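Sorting Things Out with Waltraud Wendt

December 5, 2018

When I rang Waltraud Wendt's doorbell in Larkley she called out that it was open and would I mind stepping over the box. The box held hotel soaps, other people's reading glasses and one very good torch, and it had been in the hall since March. "I do other people's cupboards first," she said, putting the kettle on. "Mine have to wait their turn, poor things."

Waltraud has been helping households in Larkley and Bemalbridge to clear and tidy for so long that she now does the grown-up children of her first customers. She is best known for bathroom cupboards and for what she calls the small stuff, by which she means tubes, sachets, plasters, spare toothbrushes, the half-used and the never-opened. She got through 1,632 drawers and cupboards before she stopped writing them down in her little book, and she only stopped because the book was full.

I asked her where she tells people to begin, thinking she would say the kitchen, and she shook her head at once.

"A table," she said. "Before you open anything at all, find yourself a table and get it clear, and then bring the things to the table. People will kneel on the bathroom floor with their head in the cupboard and of course they get cross, I would get cross! You want to be standing up with some light, and you want bins. I like plastic ones because you can rinse them out after. Keep, give away, throw away, and if you must have one for 'I don't know', then have a small one."

She is firm about working in little heaps. Her friend Roksolana Shevchuk, who comes along on the bigger jobs, used to tip the whole drawer out in one go, and the two of them still argue over it quite happily. "Roksolana likes to see the worst straight away," Waltraud said. "I like a handful. You put down a handful, a tube, a packet, whatever comes, and you deal with that, and then you have another handful. It's like eating peas."

We moved on to wipes, which she feels strongly about. She keeps a tub standing on the table the whole time she works, right in the middle where she can reach it from either side - any disinfecting sort, she isn't fussy.

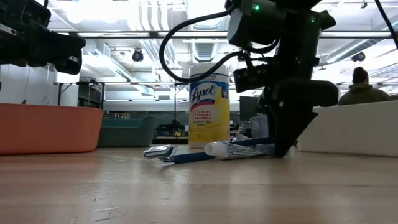

"And I do wipe the tube before it goes in the keep bin," she went on, "and the cap, people forget the cap, that's where it all gathers. Then wrappers. Oh, wrappers! Anything shiny and crumpled, have a feel inside before you throw it out. I once found a wedding ring in a cough sweet packet, at a house on the Rutherford side, and the lady had been looking for it for 2 years."

Did she cry, I asked. "She did, and so did I, and then we had to have a biscuit."

Our tea had gone cold by then so she made another pot, and we talked a bit about her mother's pantry and whether anybody needs more than one pair of nail scissors. (She thinks one upstairs and one down.) I mentioned my own bathroom shelf and she asked me, very kindly, when I had last seen the back of it.

She is booked up until the spring, but she'll be giving one of her table mornings at Bemalbridge library before then, and you are welcome to bring a drawer.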